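Does a Puffy Blanket Really Make Heat?

Ask the Doubter, by Palesa Pretorius

People say a thick blanket "warms you up." Grown-ups say it. Ads say it. I don't buy it, and you shouldn't either until you've checked.

Try this. Put a thermometer under a folded blanket on a bed where no one has been lying. Wait 10 minutes. Read it. Then read a second thermometer that sat on a shelf in the same room, away from the sun and the heater. If the blanket makes heat, the first number should be higher. Kipchumba Mosoti's class in Jaltbridge tried it last February, and the two thermometers matched.

So where does the warm feeling come from? It comes from you. Your body gives off heat all day and all night, even when you are fast asleep. A blanket slows that heat down on its way out.

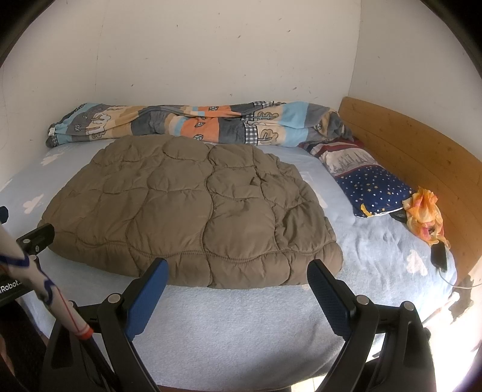

Most of the slowing down is done by air. Air that can't move around much is bad at carrying heat away. A quilted blanket has lines of stitching that divide it into puffy pockets. The stuffing in each pocket holds lots of tiny bits of air, and the stitches keep the stuffing from sliding down to one end.

Now, does puffier always mean warmer? Careful. A blanket can look fat and still let cold air in at the sides if it doesn't tuck around you. And if you squash it flat, you push out air, so it won't work as well.

What about color? I have been told that brown blankets are warmer than blue ones. In bright sunshine, a dark one may heat up faster. In a dark bedroom at night, I'd want to see proof.

Here's a test you can do. Ask an adult to fill 2 matching jars with warm tap water and screw the lids on tight. Wrap one in a puffy blanket and the other in a thin sheet. Check them after an hour. Which one is warmer? Write down what you got, even if it says I'm wrong.

Anathi Mabaso, a reader in Escobedo, wants to know if a blanket could keep an ice cube cold. What do you think? Don't guess for too long. Go get some ice and a plastic bag.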